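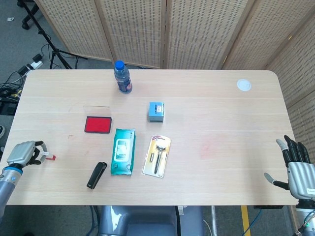
Grasping in clutter: results with mismatched hands

2023-11-28

The second phase of the Flikura study has been completed, and this post records the principal findings ahead of the written report, which is due in December.

The study asked whether a single policy could be trained to work with two different end effectors on the same robot, a parallel gripper on the left arm and a five-fingered hand on the right. Previous work in our group trained a separate policy for each. The combined policy, which Mi-kyung Kwak named Joo, receives the same camera input for both arms and decides for itself which of them should reach for an object.

Training used 700 demonstrations recorded by teleoperation. A further 300 were set aside for evaluation. The objects were ordinary household and office goods, among them a stapler, an ink pad, a packet of wet wipes, a razor in its blister pack and a water bottle, laid out on a wooden table and rearranged between episodes.

Three observations may be of use to others. The policy learned to give thin, flat items to the gripper without any label instructing it to do so. The soft packet of wipes remained difficult for both arms, as its shape changed under contact and the predicted grasp point was then out of date. Clear plastic was the weakest category by a considerable margin. In 23 evaluation episodes the policy closed its fingers beside a transparent lid and reported a successful grasp.

Dr Kwak attributes the last result to the depth estimates, and I am inclined to agree, although we have not yet tested this separately. A comparison with tactile sensing enabled is planned on the Bastel rig once the replacement fingertips have been fitted.

Readers who asked after the Primari baseline should note that it was trained on an earlier object set. Its scores are therefore omitted from the main table and will appear in an appendix.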